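Subject: Re: [brolville-painters] Blue drying too dark in acrylic
From: Diễm Lã
To: brolville-painters list
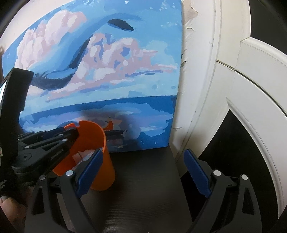

Hello Yen-ting and all,

Thank you for your long message. I answer only the part about the blues, the rest I must read again with more time.

Yen-ting Yau wrote:
> I mix a nice middle blue for the sky and next morning it
> is two steps darker. I changed from Denar to Declercq
> and it is the same. Do you add white from the start, or do
> you correct after it dries? Also, how many blues do you
> mix before you begin? I made 4 and ran out of the
> second one in the middle of a cloud.

I had the same problem for a whole winter. Acrylic becomes darker when it dries, and with blues I see it more than with yellows. What helps me is a strip of the same canvas. I paint a small patch of each mix, wait until it is fully dry, and write the mix next to it in pencil. Only then I start. I do not correct on the painting any more, the edge of a flat shape never looks clean to me after the second correction.

About quantity: I also ran out many times. Now I mix double of what I think I need and keep it in small jars with a tight lid. Put a little water on top before you close, a few drops, and stir it in when you open. My jars from November are still good.

For the pink in clouds I use very little red, and I put a touch of the sky blue in it. Without this the pink looks like it came from another picture. The shadow side can go to lavender with the same mix and more blue. Please try on paper first, my red is maybe stronger than yours.

You asked about tape for the horizon. I used it for two paintings and stopped. Paint went under it, and the line was too hard for me. A flat brush and a slow hand is better – but this is only my taste.

One question back to the list: does anybody still have the Zikolton color chart, the old one with 33 colors? The new one has other names and I can not find my royal blue in it. A scan is enough, I do not need the paper.

Kind regards,
Diễm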